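The woman who decides how long you get to read it

Hongmei Han has written some of the best dialogue on television and has never been credited for a word of it. She doesn't mind the second part as much as I'd have liked, having come all the way to Tranbridge hoping for a grievance.

"I put other people's words at the bottom of the screen," she says. "If you remember me afterwards I've probably spelt something wrong."

She has been a subtitler since her late twenties, mostly from Mandarin into English, with the odd week spent tidying up other people's English for viewers who can't hear it. She came to it from a furniture importer, where she translated assembly leaflets, and she still talks about a wardrobe leaflet with more pride than she does about a prize-winning film. The leaflet, she points out, had to work. You can misunderstand a film and still have a nice evening.

We talk in her kitchen, over a plate of biscuits which she offers me once and then moves to her own side. She has a deadline at six. She mentions this when I sit down, and then again when I ask whether I can use the recorder.

I start with the question everybody must start with, and she answers it before I've got to the verb. No, she does not type while it's on. People think she sits in a cinema with her fingers going. What arrives is a video file, a script that matches the video file in places, and an email from an agency called Sakance saying that the turnaround is tight. "It has never once said the turnaround is loose," she says. "I would be frightened if it did."

After that it is her, a pair of headphones and a program called Tumano, of which she will say only that it has improved since the version that played everything in green.

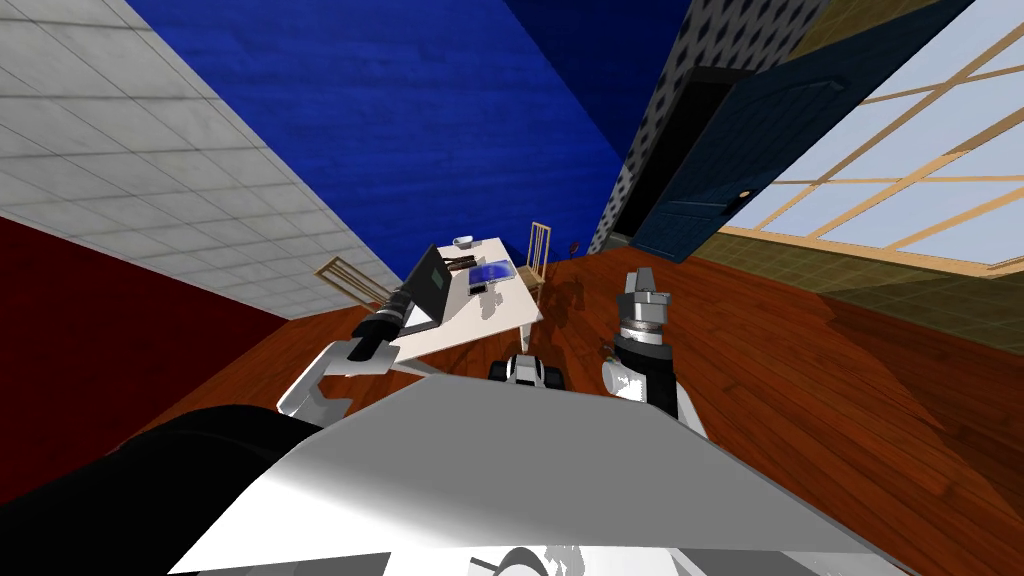 A laptop open on a white table.

A 50-minute episode takes her two long days if the characters are unhappy and three if they are funny. Unhappy people on television, she says, look out of windows. They leave gaps. Funny people talk across each other at dinner, and somebody in the script department always gives them a grandmother who speaks in proverbs.

"The proverbs are the worst. Each one is four characters and it's over in a second. In English it wants to be a paragraph about a fox and a tiger and who was walking in front. I have one second. So the grandmother says 'Well, he would say that', and somebody writes in to complain that I've thrown away the culture."

Do people really write in?

"One man. Very regular. He's quite often right."

The thing she is fighting, all day long, is reading speed. Viewers read more slowly than actors talk, and they also want to look at the actors, which she regards as a reasonable request given what the actors cost. So something has to go. Names go first, if we can see who is being spoken to. Then "well" and "look" and "you know", then whatever the character is saying for the second time. She has cut entire apologies on the grounds that the man's face was already doing it.

I ask whether she ever feels bad about this. She thinks it over while eating a biscuit.

"There was a series called Tang," she says. "Very long, lots of hats. A minister gives a speech before he's sent away, and it's a lovely speech, the actor must have worked on it for weeks. And it's fast. He's angry, so it's fast. I got it down and down until it fitted, and it was still good, I thought. Then I watched it when it went out and my husband said, 'He talks for ages and he doesn't say much, does he?'"

Her husband is Ignacio Alarcón, who teaches geography and puts his head round the door at this point to ask about the bins. He confirms the remark. He also confirms that he is no longer allowed to watch anything foreign in the same room as his wife, on account of the noises. I ask what noises. He does one. It is the sound of someone treading on a plug.

"A bad line break," says Hongmei, with feeling. "You put 'I never loved' on the top line and 'your sister' on the bottom and you've told a different story for as long as it takes the eye to drop. People get divorced in less."

She learned the craft from Frans Boersma, a Dutchman who ran the subtitling desk at a small distributor and who sounds, from her account, like a man it was restful to work for so long as you enjoyed being told no. He would not allow exclamation marks. The actor was already shouting, he said, and there was no call to join in. He allowed 80 characters on screen at once, over two lines, and a subtitle with 81 came back with a ring drawn round it in pencil -- he printed everything out -- and the single word "Which?", meaning which one did she propose to lose.

She still hears this in her head. She says it to herself in the supermarket.

We move on to swearing, because I'd been told to ask. Swearing is stronger written down than spoken; every subtitler knows this and every director is surprised by it. A gangster can get through a dozen in a scene and you stop hearing them, but print a dozen across the bottom of the picture and it looks like the wall of a bus shelter. She keeps one in every four or so and tries to put them where they'll do some good. Insults are harder. Mandarin has an insult involving a turtle's egg which she has rendered, over the years, in 5 different ways, and she has the list on a card. She would not let me print the list. I can say that the mildest is "pillock".
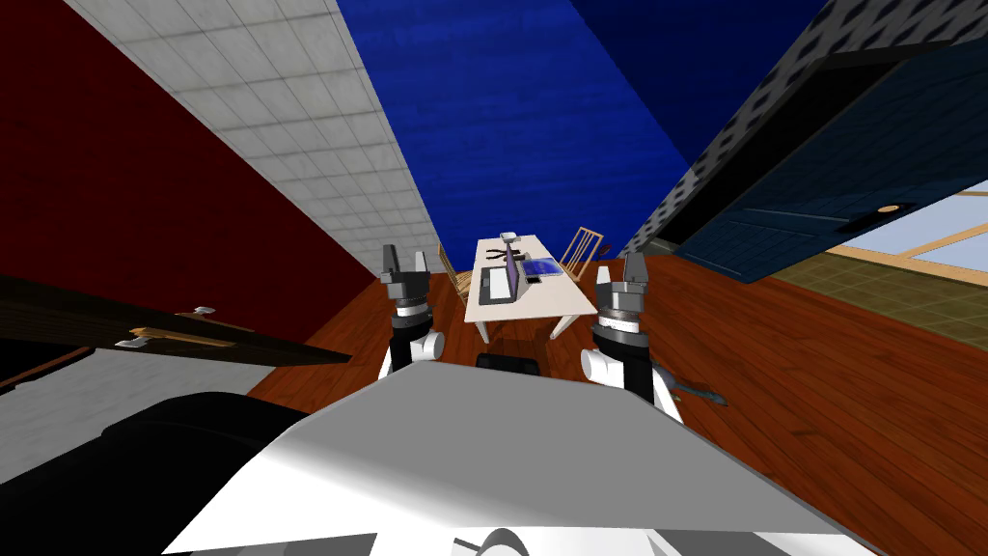 She has views on songs, too, and they are not friendly. If a character sings, the agency wants it in italics and the director wants it to rhyme, and nobody wants to pay for the afternoon it takes. Her own rule is to rhyme when the song is a joke and leave it alone when someone has died. She once rhymed a lullaby by accident and had to go back and spoil it.

Then there is the other kind of subtitling, for deaf and hard-of-hearing viewers, where the sounds have to go in as well. She came to it late and says it's the most interesting part of the job. You have to decide what a noise is for. If a door closes in another room, is it a door, or is it the husband coming home? You can't write "sinister music", because that's reviewing. But "music" on its own tells no one anything, and she has spent whole mornings in the space between the two. Her colleague Lanying Shi, who shares the agency work with her and lives at the other end of the country, is said to be the better of the two at this. Lanying Shi once captioned a long silence at the end of a thriller as "refrigerator hums" and got a thank-you letter from a viewer who said it was the first time a kitchen had scared her.

"I'd have put nothing," says Hongmei. "I'd have left it blank and gone to lunch. That's why she gets the thrillers."

On money she is brisk. Subtitlers are paid by the minute of film, and the minute has not gone up in the way that other things have. A film where people don't speak is therefore a gift. She did a documentary about a lake last July that she describes as the best-paid work of her life. The lake said nothing for most of an hour. A fisherman said it was cold.

And the machines that do it automatically? She'd been waiting for that one, and sighs on cue. She gets sent their drafts to correct now, at a lower rate, the theory being that most of the work is done. Some of it is. The trouble is that the errors used to look like errors. You'd get a duchess asking for a screwdriver and you'd fix it. These days the line reads perfectly well, only it isn't what she said, so every line has to be listened to anyway, and that was always the part that took the time. She says this without heat. She has put it to Sakance in writing and received a reply thanking her for her passion.

Her nephew, Tianyou Xia, has asked her whether he should go into the business. He's nineteen and has good ears, she says, and he notices when people on television pick up a cup that hasn't got anything in it. She told him to learn to do tax returns first and see how he felt. He has since sent her a sample: a scene from a hospital drama, subtitled off his own bat, with the line breaks all in the right places. She printed it out and found a line that ran over.

I ask what she wrote on it.

"Well, what do you think?" says Hongmei Han, and looks at the clock over my head, where it is ten past four, and then at the recorder. She does let me have a biscuit on the way out.

Hongmei Han will be talking about subtitles at Tranbridge Library on May 7, 2026. Entry is free, and there will be questions. She has asked me to say that she'd prefer them short.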